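Sayce Play Table, White Top

The Sayce is a low activity table for sorting, stacking and pretend-food play, supplied by Grallar to classrooms and clinics from its Mernport warehouse. Tops are matte and off-white for contrast with colored pieces. Loose parts are sold separately.

Surface

The finish is intended for daily use and will mark. Scuffs and fine scratches are normal wear and are not covered by warranty. Clean with a damp cloth and mild soap. Do not use abrasive pads — they polish the matte finish unevenly. Dark smudges from rubber or crayon may need a second pass.
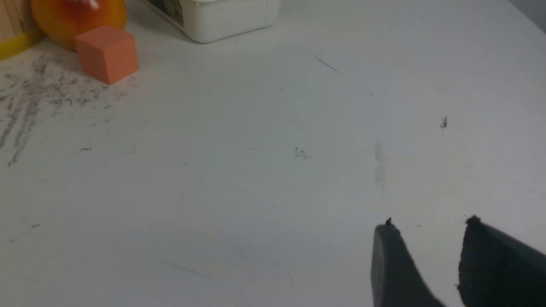 Souad Zaki: Ours has been in the block corner since November and the soap only lifts part of it. A melamine sponge took off the rest but left a shiny spot near one corner. Is there a refinishing kit?

Reply from Grallar: There is no kit for this model. Replacement tops are available under part 8 in the spares list. Melamine sponges count as abrasive pads.

Round stick container

The container has a side wall of light wooden sticks set upright, edge to edge, between two yellow plastic rims. The lower rim carries the weight and should sit flat on the table. Wipe the sticks along the grain and do not soak. Check both rims for cracks before each term. A stick that moves under finger pressure should be glued before the container goes back into use.
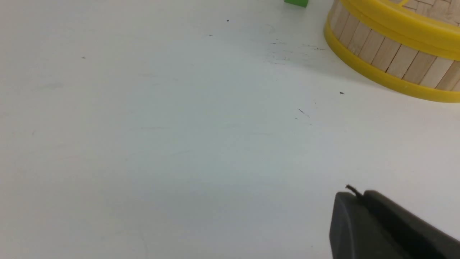

Round container with yellow rims on the white top. Green block behind.

Loose parts

Cubes come in single colors, including orange and green. Play fruit is ordered by the piece. Sets made up by Farkis can be mixed with ours, though colors may differ slightly between batches. White tubs with rounded corners can be used for storage and wiped out with the same soap solution. Peel old labels before relabeling.

Keep fruit out of direct sun — red and orange shades fade first.
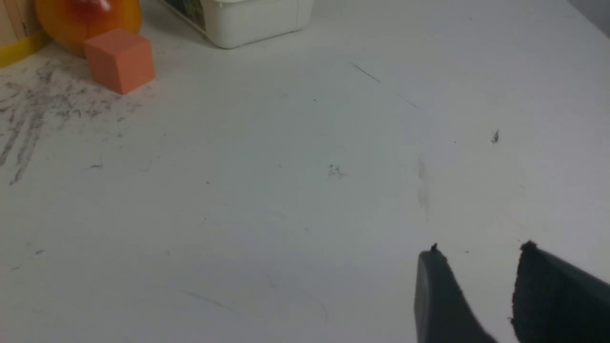 Orange cube and play fruit with white storage tub.

Ordering

Table, white top: ships in 3 cartons
Replacement top: ships in 1 carton
Assembly: 4 legs, 6 mm hex key supplied

Returns are accepted on unassembled tables in original cartons. Opened sets of loose parts cannot be returned.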